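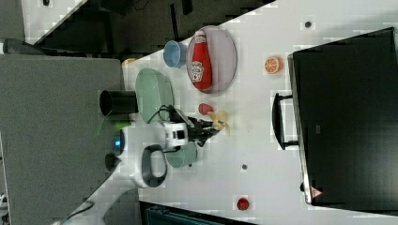
2 min read

budget thread bc three people DMed me asking what a second arm costs. short version: more than the arm

so the quote from Astov came in May. arm is the arm, fine, we knew that number. what I forgot last time was everything else. mounting rail, spare fingers, cables, shipping. that pile came to $2,516 and none of it was in my spreadsheet

Hattori fingers are $142 a pair. Rester does a pair for $76 and I'm tempted. Isamu Aoki says buy one of each and run them a month before ordering a box. prob right, annoyingly

props are the cheap bit. toy food, plastic cups, plates. get doubles of anything small, strawberries vanish

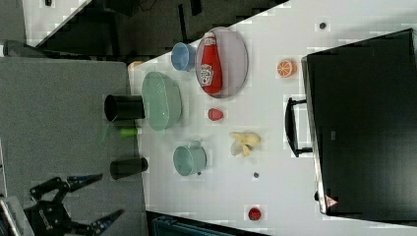 Table setup. Ketchup on the plate, mug on its side, banana partly peeled.

lead times!! Munusham said 2 weeks for the controller, then over a month. order that frist, everything else can sit in a box till it shows up

still undecided:
- service plan yes/no
- second monitor or share the one
- bigger table. it's going to be tight with two arms on it

Rester also wants payment up front, Astov does half and half. matters if your money is stuck in last years budget like mine

will post the sheet tonight once I fix the shipping column, its adding tax twice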